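Skurnitham College
Department of Textiles and Household Studies
Student Project Report

Folding and Shelf Storage of Terry Towels in Naidoo Hall

Submitted 8th July

Summary

This report presents the results of a student project on the folding, stacking and storage of bath towels in the linen room of Naidoo Hall, a residence of Skurnitham College. The project compared three folding methods with respect to the height of the folded towel, the stability of the stack and the ease with which a single towel can be taken from the shelf. The group recommends that the hall adopt a folded rectangle with the rolled or doubled edge placed toward the front of the shelf, and that the present practice of leaving the choice of fold to whoever is on duty be discontinued. The report also makes several smaller recommendations regarding the work surface and the shelf labels.

1. Background

Naidoo Hall supplies bath towels to its residents as part of the room charge. Clean towels come back from the laundry in canvas sacks and are folded in the linen room on the ground floor before being placed on open shelves. Residents exchange a used towel for a clean one at the counter during posted hours.

In April the residence office asked the department whether the folding and shelving of towels could be reviewed. Two difficulties were named in the request. The first was that stacks on the upper shelf tended to lean and fall when a towel was drawn from the middle. The second was that towels of different sizes were often mixed, so that bath towels were handed out in place of hand towels and the reverse. The office did not ask for a review of the laundry contract, and the group has not commented on it.

The residence holds 600 bath towels. At the start of the project 547 of these were accounted for, either on the shelves, in the sacks or signed out to residents. The remainder were listed as missing in the linen register. The difference was reported to the office and is not discussed further, as it falls outside the purpose of the project.

2. Purpose and Scope

The purpose of the project was to find a folding method that could be taught quickly, that would produce a stack of even height, and that would let the person at the counter tell the size of a towel without unfolding it. The scope was limited to terry bath towels of the Pindaver pattern, which make up nearly all of the present stock. Bath mats, face cloths and bed linen were left out. The group had hoped to include hand towels, but too few of them returned from the laundry during the trial weeks to make a fair comparison possible.

3. Materials and Setting

The towels are plain terry cloth without a printed pattern. The older part of the stock is white. The newer part is gray and takes on a somewhat green cast under the lamps of the linen room, which has led to entries of both "gray" and "green" in the register for what is the same article. The group suggests that one term be chosen and kept.

Trials were carried out in two rooms. The shelving trials took place in the linen room itself. The folding trials took place in the Nuno Room of the department, where there is more floor space and better light. The tables there have an unpainted wooden top. The cloth used for the trials was taken from the newer stock, so that wear would not affect the results.

The surface on which a towel is folded was found to matter more than the group had expected. Terry loops grip slightly on bare wood, which helps to keep the lower layer in place while the upper layer is brought over. On the coated counter of the linen room the lower layer slid, and the folder had to hold it down. Several of the uneven folds found on the shelves at the start of the project can probably be traced to this.

4. Folding Methods Compared

Method A – Flat quarters. The towel is folded in half across its width and then in half again along its length. This is the method most of the staff used before the project. It is fast and gives a wide, low shape. The disadvantage is that four loose edges meet at one corner, and when the corner faces the front of the shelf it is easily caught and pulled open.

Method B – Thirds and half. The towel is folded in thirds along its length, and the resulting strip is folded in half and in half again. It gives a thick rectangle with the layers visible on one short side and a closed edge on the other. It takes a little longer to learn than Method A. The common fault is a middle third that is narrower than the other two, which leaves a thin flap lying outside the rectangle.

Method C – Roll. The towel is folded in half along its length and rolled from one end. Rolls look tidy in a basket, and the residents who were asked tended to like them. On the open shelves of Naidoo Hall they moved too freely, and the lower row spread whenever a roll was taken from the top.

Each method was repeated 30 times by members of the group, working in turn. The folded towels were then stacked on a test shelf and left overnight before being judged for lean, spread and loose edges.

5. Results

Method B gave the most even stacks. The closed edge formed a clean front to the shelf, and a towel could be drawn from the middle of the stack without disturbing those above it, provided that the stack was kept below the height of the shelf divider. Method A stacks were lower but spread outward toward the loose corner overnight. Method C was judged unsuitable for open shelving and was not carried forward to the trial in the linen room.

The group also looked at what happens to a folded towel when it is picked up. A towel folded by Method A opened readily when lifted from one corner. A towel folded by Method B held its lower layers better, but if it was taken only by the upper layer, that layer rose to a peak while the rest stayed on the table, and the fold had to be set straight afterward. It was agreed that towels should be lifted from below, with the whole thickness supported, and this point has been added to the instruction sheet.

Looseness of the bundle was a further matter. A towel folded in haste may have the correct outline and still be soft and bulky in the middle. When such towels were placed in a stack with firmly pressed ones, the stack leaned toward the softer side. Passing the flat of the hand once over the finished fold was enough to correct this in most cases.

6. Trial in the Linen Room

Method B was used in the linen room for the last two weeks of the project. Members of the group folded alongside the regular staff on the first day and afterward only visited. The staff reported that the method was acceptable once learned. One objection was raised repeatedly: the counter is too narrow for the towel to be laid out at full length, so that the end hangs over and drags the first fold out of line. Some of the staff dealt with this by turning the towel across the corner of the counter, and the result was satisfactory, though slower.

Shelf labels were moved from the underside of each shelf to the front edge. During the trial no complaint of a wrong size was entered in the register. The group does not wish to claim too much from this, as the trial was short and the hall was partly empty toward the end of term.

7. Recommendations

The group recommends the following.

Method B should be adopted for all bath towels in Naidoo Hall, with the closed edge facing the front of the shelf.

A wooden folding table long enough for a full bath towel should be placed in the linen room. If this is not possible, a plain board may be laid over the existing counter.

White and gray towels should be stacked separately, and the register should use the single term "gray" for the newer stock.

The instruction sheet in the appendix should be posted beside the shelves, and it should be gone through once with every new member of staff.

Stacks should be kept below the height of the shelf divider.

8. Limitations

The project dealt with one pattern of towel in one residence. The group did not test thinner cloth, which may behave differently in a tall stack. No timing was made with a clock; remarks on speed rest on the impression of those who did the folding. The overnight period used for the shelving test was chosen for convenience, and a longer period might show settling that was not observed.

Appendix: Instruction Sheet and Figures

Lay the towel flat, with the long side toward you.
Bring the far third over the middle, then the near third over both. Check that no flap lies outside the strip.
Fold the strip in half, then in half again.
Press once with the flat of the hand.
Lift from below and place on the shelf, closed edge to the front.
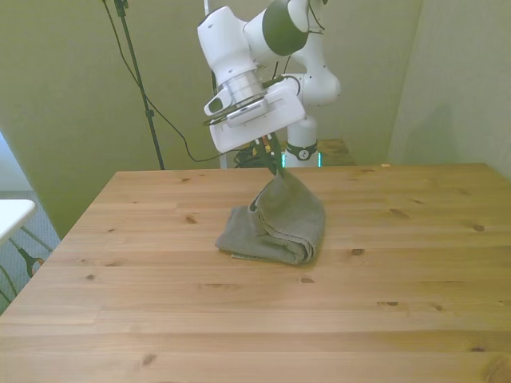
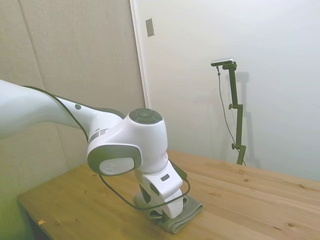 Figure 2. Folded gray-green towel on a light wooden table, two views.

Figure 1, the plan of the linen room shelving, is held with the printed copy of this report in the department office and may be consulted there on request.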